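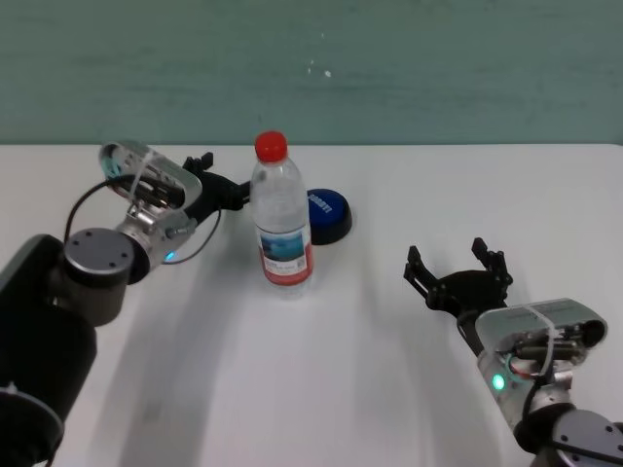

The blue button

18th February

I bought a blue push button in December and it has lived on the white table ever since, usually next to a bottle of water. The table wipes clean in a minute. The wall behind it is another story.

I went over the teal paint twice with a damp sponge and the scuffs are still there, along with a few white specks. I have half a can of the same color in the garage, so touching it up is the next job. 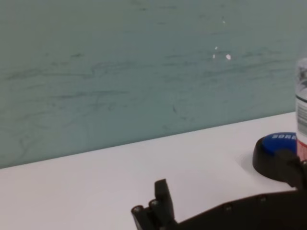

Themba Venter wrote to say that a sponge only spreads marks on matte paint, and that I should skip the touch-up and roll the whole wall. I may do that once it warms up.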